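Packpapier, blaues Klebeband und sehr viel Geduld

8. Januar 2021

Na gut, ich gebe es zu: Ich habe die Feiertage mit Klebeband verbracht. Andere backen, andere gehen wandern, und ich rutsche mit einer Rolle Malerkrepp in der Hand um einen großen Tisch herum und klebe Linien. Blaue Linien! Und es hat mir auch noch Spaß gemacht (meistens jedenfalls, dazu komme ich gleich).

Angefangen hat alles im Mai, als ich in meinem kleinen Notizblog Pendivach zum ersten Mal über Tischunterlagen geschrieben habe. Der Beitrag hatte am Ende 867 Aufrufe, für meine Verhältnisse also ein Welthit, und seitdem fragt immer mal wieder jemand, was aus dem Raster geworden ist. Damals hatte ich noch mit Bleistift und Lineal gearbeitet. Die Linien waren wunderbar gerade, nur hat man sie aus einem Meter Entfernung nicht mehr gesehen. Rodel Malabanan hat das sehr trocken kommentiert: »Schönes leeres Papier hast du da.« Danke, Rodel.

Also Klebeband. Blaues Malerkrepp auf braunem Packpapier sieht man sofort, auch bei schlechtem Licht, und es lässt sich ohne Werkzeug abreißen. Genau da liegt aber auch der Haken. Wenn man es von Hand abreißt, werden die Enden zackig, und ich habe natürlich fast alles von Hand abgerissen, weil die Schere immer auf der anderen Seite vom Tisch lag. Lange Bahnen verziehen sich außerdem gern. Man setzt an, läuft am Tisch entlang, drückt brav alles fest, guckt zurück und hat eine ganz leichte Schräge drin. Wieder abziehen? Kann man machen, aber das Packpapier nimmt das übel, und das Band knickt und wellt sich beim zweiten Mal erst recht.

Irgendwann habe ich angefangen zu stückeln. Ein kurzes Stück hier, ein kurzes Stück da, an den Kreuzungen überlappend. Das geht viel schneller, sieht aber eben auch gestückelt aus. Mal ist ein kleiner Versatz drin, mal bleibt eine Lücke, und an manchen Stellen hat sich das Band zu einem Knubbel zusammengeschoben. Crisanto Villanueva, der bei solchen Sachen deutlich pingeliger ist als ich, hätte vermutlich alles neu gemacht. Er schwört auf eine Anreißschnur und legt sich vorher jede Bahn mit Punkten an. Ich habe es nach Augenmaß gemacht und stehe dazu.

Was ich beim nächsten Mal anders mache: das Papier vorher über Nacht flach auslegen! Es kommt von der Rolle und will auch wieder zurück auf die Rolle, vor allem vorne an der Kante. Und die Falten, die man beim Auslegen hineindrückt, bekommt man nicht mehr heraus, egal wie oft man mit dem Unterarm darüberstreicht. Ich habe es versucht. Mehrmals. Danach hatte ich einen sehr glatten Unterarm und immer noch Falten im Papier.

Zum Thema Zellengröße noch kurz, weil das in den Kommentaren öfter kam: Ich wollte ungefähr quadratische Felder, groß genug, dass man etwas Kleines hineinlegen kann und sofort weiß, in welchem Feld es liegt. Millimeterarbeit ist das keine, für so etwas gibt es Schneidematten. Aber ein Tisch dieser Größe komplett mit Schneidematten? Da wird man arm.

So, genug geredet, hier ist das Raster:
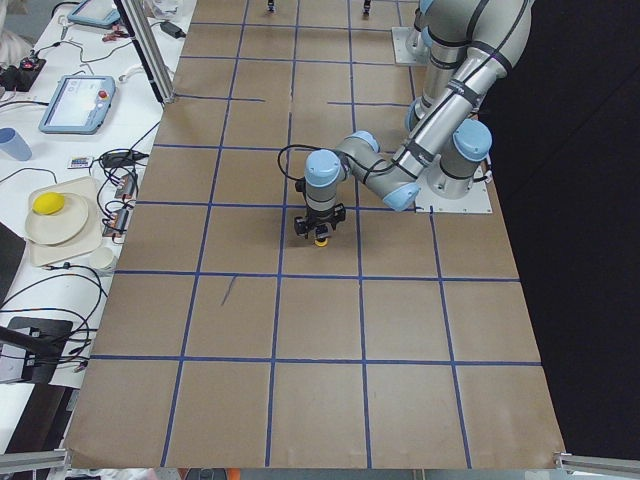
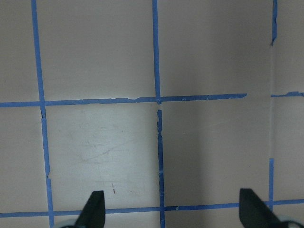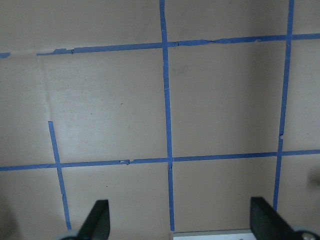 Was tun, wenn eine Linie aus Malerkrepp mittendrin gerissen ist und eine Lücke hat?

Am besten ein neues Stück gerade abschneiden, an beiden Seiten der Lücke ein wenig überlappen lassen und von der Mitte nach außen festdrücken. Die ausgefransten Enden darunter können bleiben, solange sie flach aufliegen. Stehen sie hoch, vorher mit einer scharfen Klinge kappen und dabei nur ganz leicht aufdrücken, damit das Papier heil bleibt.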